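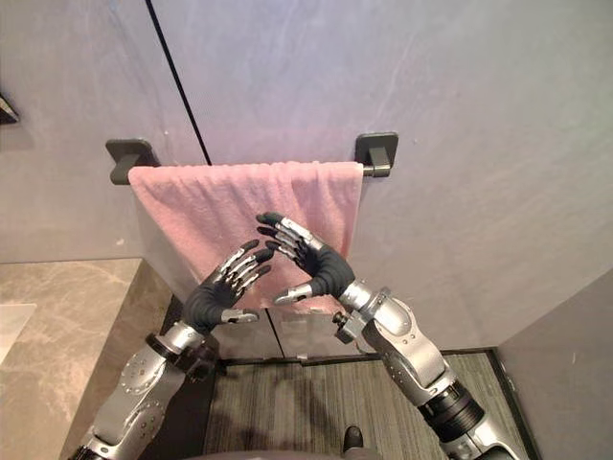 How often do you wash bath towels in a house with hard water?

Every 3 uses for mine, hand towels every 2 days.

tilebound
Ours get stiff after a month no matter what. I use the Velteck liquid, full cap, warm cycle.

oldpipes7
Full cap is your problem. Cut it in half and skip softener. Softener coats the loops and they stop soaking up water.

marl_k
Disagree on softener. I've used a little every time for years and my towels dry fine. Hard water is what does it. We put in a Zuvimau filter in July and the difference showed in two washes.

oldpipes7
A filter costs a lot more than half a cap of soap.

tilebound
Tried half a cap plus vinegar in the rinse. Better, but they still smell by the third day. The bathroom has no window.

marl_k
Then it's drying, not washing. Run the fan 30 minutes after a shower and spread the towel out on the bar instead of folding it over double.

tilebound
Fan is an old Aerts, loud and weak. I'll clean it first. The sink gets limescale too, by the way, whenever I skip a week of wiping it down, toothpaste end included. 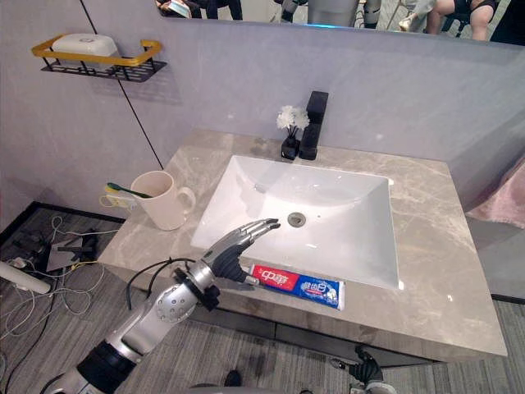
Related thread: Getting limescale off a sink without scratching it

grout_line
Vinegar on a paper towel, 7 minutes, then rinse. Keep it off marble.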